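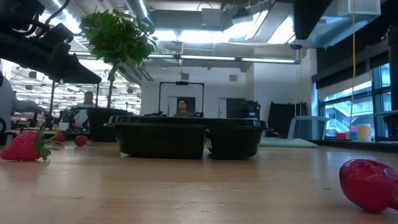 Rooting strawberry runners in pots

I've grown strawberries on the same bit of balcony for years and I haven't paid for a plant since the first lot. They do the work for you! Every summer mine throw out long stringy stems with a tiny plant at the end, and those are your runners.

What you need

Small pots (mine are 10 cm across), some peat-free compost, and a few bits of wire bent into hairpins. Old paper clips do fine, or a pebble if you've run out.

Step 1 - Pick your runners

Go for the baby plant nearest the mother. The ones further along are usually weedier, and I snip those off. I keep 3 from each plant and no more, otherwise the old girl gets worn out (I learnt that with a lovely variety called Garnatmont, which sulked the whole of the next year).

Step 2 - Pin them down

Fill a pot, wet the compost well and set it next to the mother plant. Sit the baby on top with its little knobbly base just touching the soil, then pin the stem. Don't bury the middle of the plant or it'll rot. And don't cut the stem yet - it's still being fed through there.

Step 3 - Water and leave alone

A splash every evening if it's warm. My friend Hanna Wieczorek stands hers in a washing-up bowl with a bit of water in the bottom, but mine went green and slimy when I tried that, so I'm sticking with the can.

Step 4 - Snip

I give them 28 days. Tug a leaf very gently and if the plant holds on, it's rooted. Cut the stem close to the new plant and move the pot somewhere bright.

Plant them out by September if you can, 15 inches apart in the ground or a bit closer in a trough.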